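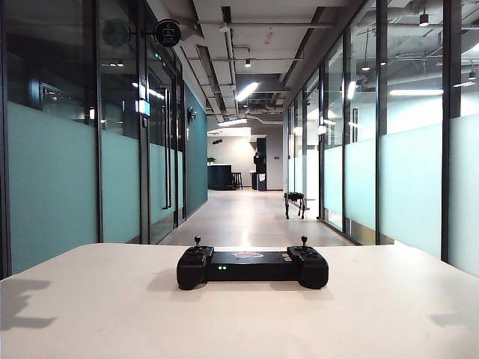 最后修改:2018年8月9日

Ereo 遥控四足机器狗,说明和数据卡

这是我在 Tanley 共享工坊里捣鼓的四足机器狗,仓库里放的是固件、遥控端代码和一份走廊行走日志。白桌子上那只黑色手柄就是遥控端,两根摇杆,正面左边一对小绿灯。狗在后面走廊里,离得远了看着真小!

怎么跑起来

先给手柄上电,再给狗上电,顺序反了配对会卡住(我自己就忘过好多回)。配对完把狗平放在地上,等它自己站稳再推摇杆。左杆管前后和平移,右杆管转向。第一次玩请把 config 里的 speed_limit 调低,工坊走廊两边全是玻璃,我可不想赔。

主控板是 Sirko,电池用 2000 mAh 的,满电大约能走 28 分钟。腿部舵机的零位每台都不一样,跑一遍 calib 脚本再说,别直接抄我的数。

数据

logs 目录里一共 405 段行走记录,每段一个 CSV,列依次是时间戳、摇杆输入、十二个关节角、机身姿态。其中 117 段是二月份用旧固件录的,关节角单位还是度,后来的都改成弧度了,读之前看一眼文件头的 unit 字段。地面只有工坊走廊这一种,浅米色,挺光滑,拿去训练地毯或者草地上的步态大概不太行。

已知的毛病

急转弯时右后腿会打滑,脚垫换过一次软的,好一些,还是滑。手柄偶尔断连,狗会原地蹲下,这是故意写的,重新配对就行。Avoline 那个分支是给新脚垫写的步态,还没合进来,想试的自己切过去,摔了记得把日志发给我呀。

代码随便用,数据也随便用,改了什么好玩的告诉我一声!

联系:在仓库里提 issue | © 2018 Ereo | 返回顶部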